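Talukder open day, 6/23/23: notes for the equipment budget

I went to the Talukder open day with one question from our purchasing group, whether to put a two-arm cell into next year's plan.

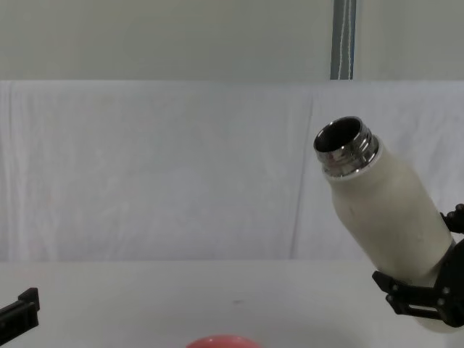

The sales talk leaned on the Muvport package, quoted at $3,529 a month. That covers the arms and the software. Grippers are extra, at $764 a pair, and the service plan adds $359 a month. I had to ask twice to get that last number.

Woner, in the next bay, would only quote after a site visit. Fine, but then don't print "transparent pricing" on the banner.

Asked how long a set of fingers lasts, the Muvport desk said "it depends on use." So does a tire, and tire shops still give you a mileage. Lead time is eight weeks, training not included.

Unlow had a leasing table by the exit. Their contract has an early return fee on page two, so read that before you read the monthly rate.

My advice is to leave the line out of the plan until someone lets us run our own parts for a full shift. I've asked Talukder for a date in writing.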